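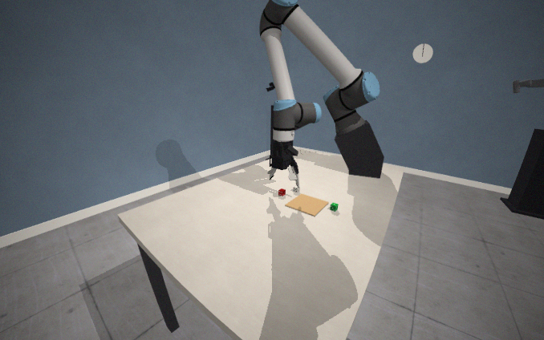
Gray arm on its pedestal, light-blue caps, cream table.

Filtley Flying Club
Minutes of the members' meeting, November 1, 2018

The meeting was called to order once the coffee had been found. A quorum was declared after the chair looked around the room and then looked around it again, more generously. Emerson Caldeira took the minutes, having been out of the room when the job was assigned.

1. Minutes of the July meeting

Approved with one correction. The July minutes recorded that the club "agreed to sell the airplane." The club agreed to discuss selling the airplane. The member who had already started telling people at the fuel pump that it was for sale has been asked to go back and tell them it isn't.

2. Hangar rent

The new lease from Kimano Field Services came in and was passed around. Rent goes to $602 a month from $511. In return the club gets the same hangar, the same door, and a new clause about the door. Under the clause, tenants are responsible for "wear arising from operation," and several members wanted to know what other kind there was.

Moved to write to Kimano asking that the door clause be struck and that the roof over the tail be looked at before winter. Seconded, carried. The chair will sign the lease either way, there being no other hangar at the field with a roof over any part of the airplane.

3. Engine reserve

The engine has 1,083 hours since overhaul. The reserve was set up on the assumption that members would fly a lot and pay in by the hour. Members have flown 106 hours so far this year, a good share of them to the same pancake breakfast.

A motion to raise the hourly reserve charge was made, and debated at a length that could have taken the airplane to the coast and back. Those in favor said the engine will need to be overhauled whether or not we have the money. Those opposed said that if flying costs more, people will fly less, and the reserve will shrink. Both sides thought the other was making their point for them.

The motion was tabled. The chair asked every member to come to the next meeting having read the reserve sheet, which was mailed out in July and which two members admitted to having received.

4. Insurance renewal

Mivomard Aviation Insurance will renew the policy on the present terms if the club sends current flight review dates and medical expiration dates for every pilot on the list. Nearly all of these are in hand. The members who haven't sent theirs know who they are, and so now does the underwriter.

It was asked whether the open pilot clause covers a member's brother-in-law. Caldeira read the clause aloud. It does not cover this brother-in-law.

Action: missing dates to Caldeira by email. Photographs of logbook pages are fine – photographs of logbook covers, as received last year, are not.

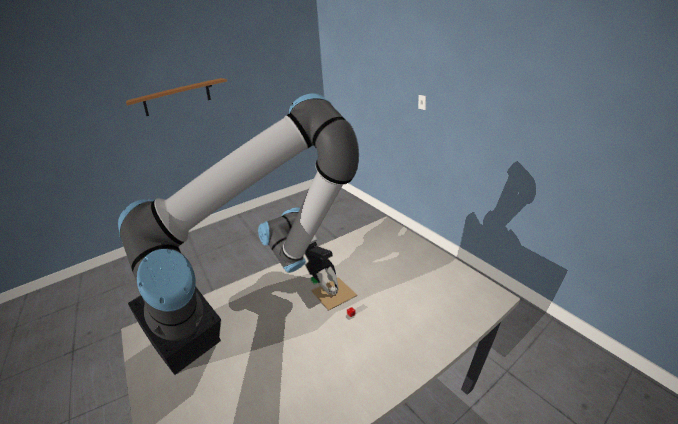

5. Radio and panel

The number two radio still works on the ground and retires shortly after takeoff. The Gbeho Avionics shop quoted for a bench check and, separately, for a replacement. The bench check is cheaper, but the last one found nothing wrong and we paid for that too.

After discussion, members agreed to have the tray and the antenna connection looked at first. If the fault is in neither, the replacement quote comes back to the meeting. Until then the placard stays up. Whoever added the sad face to the placard is asked to leave placards alone.

6. Scheduling

Complaints were heard about members who book the airplane for whole weekends and then don't go anywhere. The member complained about most said the weather had been bad. Other members recalled the weather differently.

Agreed: a booking not taken up within an hour of its start time is released to whoever calls first. Carried with one vote against.

7. Other business

The tow bar is missing again. It was last seen attached to the airplane, a sentence that made the room go quiet for a moment. It was then remembered that it had been taken off before the flight and put in somebody's truck. The owner of the truck will look.

There being more other business, but no more coffee, the meeting was adjourned.

Respectfully submitted,
Emerson Caldeira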